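Search articles Go

Tea towel

A tea towel is a flat cloth used for drying crockery, cutlery and glassware. It is usually woven from cotton, linen or a mixture of the two known as linen union. Terry cloth, which has loops on one or both faces, takes up more water but tends to leave lint on glass.

Linen cloths are smooth and dry quickly. Cotton is cheaper and softens sooner in the wash. Most plain cloths are made in tabby weave; waffle and huckaback weaves give a raised surface and hold more water for the same weight of yarn.

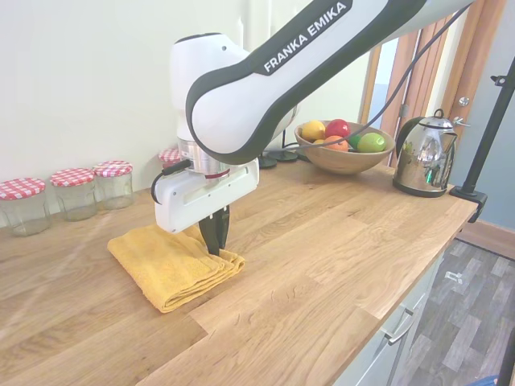
A folded mustard-yellow towel on a light oak worktop.

Folding follows the place of storage. A cloth kept in a drawer is commonly folded lengthwise in 3 and then across, while one hung on a rail is folded once or twice along its length. Hems are turned double – a single turn frays – and a hanging loop may be sewn into one corner or the middle of a short side.

New cloths often carry a finish that repels water, and are washed before first use. Fabric softener leaves a similar coating and is generally avoided. Linen can be ironed damp.

See also: Dishcloth, Glass cloth, Huckaback

This page was last edited on December 2, 2024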